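Dudirine Oval Wire Basket, Orange
Posted in November by the Firnex shop desk

I've been selling kitchen bits long enough to be a bit jaded about baskets, so believe me when I say I took one of these home the week they landed and I've since gone back for a second (staff discount, don't judge). It's the Dudirine oval in orange, and it's the cheeriest thing on our shelves at the moment by a fair stretch.

The wire has a plastic coating, so it has that nice slippery shine and doesn't scratch up a benchtop the way bare metal does. The sides slope outwards, so you can get your hand in and grab a mandarin without the whole pile going over. I keep mine on the bench near the kettle. In summer it's all stone fruit and the odd avocado I'm waiting on, and in winter it fills up with citrus from my neighbour's tree, which never seems to stop. Bread rolls look great in it too, with a tea towel tucked in first so you're not chasing crumbs across the table for the rest of lunch.

We've had it in other colours over the years, and I still reckon the orange is the pick. It's a proper, glossy orange and it really sings on a white table. The loopy edge around the top is what sold me, though. It's like a ring of petals, a little bit retro, a little bit your nan's sunroom, and I mean that as the highest praise! 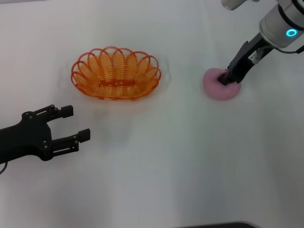 Mine has been holding onions and garlic since autumn and I wouldn't put them in anything else now, the air gets right through and I haven't had a soft one yet. I do wish it came with a lid for picnics, but that's me being greedy. Dee

Thanks Dee! Onions are a top idea, and I've moved mine over as well. No lid in the range, sorry, though a clean tea towel and a couple of pegs will keep the flies off the scones. I did ask Dudirine whether they'd consider one and got a very polite "maybe".

A few practical things, as I get asked at the counter. It's 26 cm along the long side, so it'll sit happily on a narrow shelf or a windowsill if you turn it lengthways. For washing, I use warm soapy water and an old toothbrush for the coils, then leave it upside down on the rack. I don't put mine in the dishwasher and I'd ask you not to either. Small things like loose nuts or cherry tomatoes will want a liner, and the bottom is woven a bit flatter than the sides, so a folded napkin lies nicely in there.

If you're after something deeper for spuds, have a look at the Bekirus bucket further along the same shelf. It's a plainer thing altogether but it'll take a beating.

The basket is $20, or 3 for the price of two if you're doing presents (I've got one cousin sorted already, and she'd better not be reading this). Click and collect is from our Nikolaidis Arcade shop, usually the same afternoon if you order before lunch. We post as well, and they go out with plenty of paper packed around the rim so the loops don't get bent on the way to you.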